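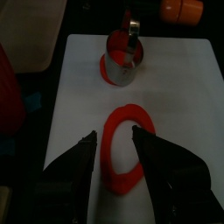 Lumturie Stojanović wrote in to say that a metal cutter is wasted on modeling dough, and that the plastic ones from the dough tub do the same job for less money. I used plastic cutters for two years and I don't agree.

Search reviews Go

The cutter is the plain round one from Sutex, item 1597. It is a metal cylinder with a curved handle over an open top. I bought it in February for use with red dough and have now cut nearly 100 rounds with it. The edge is thin enough to go through a thick slab in one push. My old plastic cutter squashed the dough outward before it cut, so every disc had a fat rim.

The open top matters more than I expected. A disc that stays up inside can be pushed out with a thumb. With a closed cutter you have to dig around the edge with a knife, and the disc is spoiled by then.

Complaints: the handle is narrow. After a long session it leaves a line across the palm. An adult can put up with that, but a small child will press with the flat of the hand on top and the cutter will tip. Dough also gets up under the ends of the handle where a cloth won't reach. I use an old toothbrush.
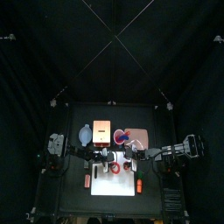

White cutting board on the dark table.

I work on an ordinary kitchen board. Any smooth one will do. A white board shows up every crumb of red, so you can see when it is clean. Mine has picked up a little color, which comes off with dish soap. Don't flour it. Flour dries the dough and the discs crack at the edge the next day.

If you want rings, cut the disc first and take out the middle with something smaller, or roll a rope and join the ends. Rolled rings come out lumpy where they join. Cut ones are flatter and take longer.
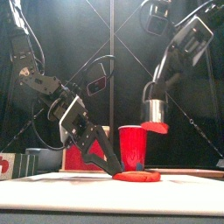

Major, 9/26/21. Teodor Czerwiński asked whether a drinking cup would serve instead. I tried a plastic party cup, rim down. It will mark a circle in soft dough, but the rim is rolled and too blunt to go through, and the sides give when you lean on them. For a thin sheet it is passable. I would keep the cup for holding tools.

I have not tried the Sutex cutter on real cookie dough.

Rating: good. I'd buy it again, with a wider handle if they made one.

Contact | Copyright Vikum Reviews | Back to top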